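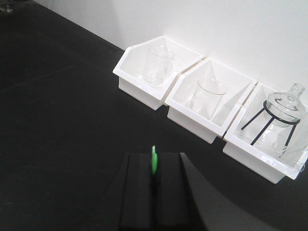
图：黑色台面，靠墙三个白色塑料盒。

2019年9月21日
记录：Inês Figueiredo

今天继续做亚麻布的蓝染试验，布是Duarte从Bragança带回来的那一卷。四月那次染出来颜色不均匀，折痕的地方有白线，我当时写的原因是染液太弱，现在我觉得这个判断不太对。

布样编号739，剪成4块，每块先称干重，然后用碱水煮。煮的时间我比四月加长了一倍。煮完的水是茶色，比我想的深很多，所以上次布里面的蜡和胶应该没有去干净，染液进不去。Vitória以前跟我讲过这件事，我没有认真听，这里向她道歉。

染缸还是用Zullov的靛蓝粉，100克，还原剂按照老配方。早上液面是黄绿色，有铜色的膜，气味正常。第一块布放进去以后我动得太快，带进去空气，缸的颜色变蓝了一点，等了一个小时才继续。请大家以后慢慢放，慢慢拿，不要在液面上拧布。

每块浸4次，每次中间在空气里氧化，到完全不绿为止。第三块我忘记翻面，一边比另一边浅，还可以用来做对比，不要扔。

没有解决的问题：用醋水漂洗以后，白纸擦上去还是掉色。Wulan建议多放几天再洗，Afonso说应该是最后一次浸得太久。两个说法我都想试，不过同一天只能改一个条件，不然结果看不懂。

下次要带：pH试纸（快用完了），粗一点的棉线，还有Nistden那边寄来的羊毛小样。缸盖请盖好。

最近的记录
茜草根：硬水和软水的比较
Zasthorpe羊毛的洗毛笔记
四月蓝染：颜色不均匀的布样
核桃皮染液放久以后发霉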